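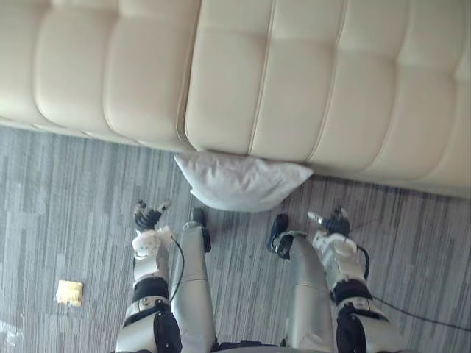 Jelau living-room bay, walk-round after the Saturday stop. I'm filling this in at more length than the sheet really wants, so bear with me, but Yiğit Güler asked for comments and comments he shall have! The fault was an unplanned stop on the right arm during tidying work, logged as a cable pull at the wrist. No one was hurt and the furniture is fine. What I'd like everyone to think about is low reaching, because with a pillow tucked under the front of the sofa, both hands go down close to the feet, and you can see how the black cable from the right arm ends up lying out across the carpet while it does that. It's an easy thing to step on, and an easy thing for the robot to pull on too.

1. Emergency stop within reach of the operator
OK. Tested twice by Marama Baxter, and the arms held both times.

2. Wrist connectors seated, both sides
Left OK. Right NOT OK at first check. The collar had backed off a little and I could turn it with two fingers. Retightened and marked with paint pen. Please look at that mark before every session, even if you were the one who looked last time.

3. Cable slack through full reach
NEEDS WORK. There is plenty of slack at rest and when the hands are low in front, but it gets used up fast once the arm swings outward. Cloth jobs on the sofa seat are the ones I'd watch most closely,
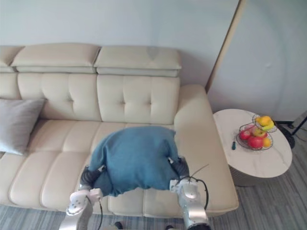

and I'd ask for a second person standing by for those until the new clips from Hafþórsson are fitted. Snædís Brøndum has kindly offered to do mornings.

4. Force limit on grippers
OK. Set to 200 on the controller page, same as before the stop. Please don't raise it to get through a stubborn fold. Let go and start again.

5. Walking area clear
NOT OK. Pick up the little bits as well as the big ones, and look at where the cable lies before you call the floor clear.
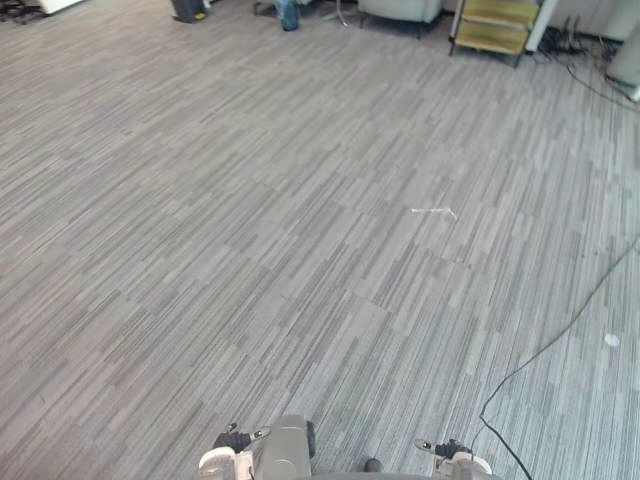 Item 5: open floor with black cable across the right half and small white scrap on the carpet.

6. Stop logged and reported
OK. Copy sent to Myrtle Crenshaw at Flornberg, who would like the wrist looked at again at 3,000 cycles.

Result: supervised use only. Items 3 and 5 stay open until I've been back round.

Checked by Nanna Arnardóttir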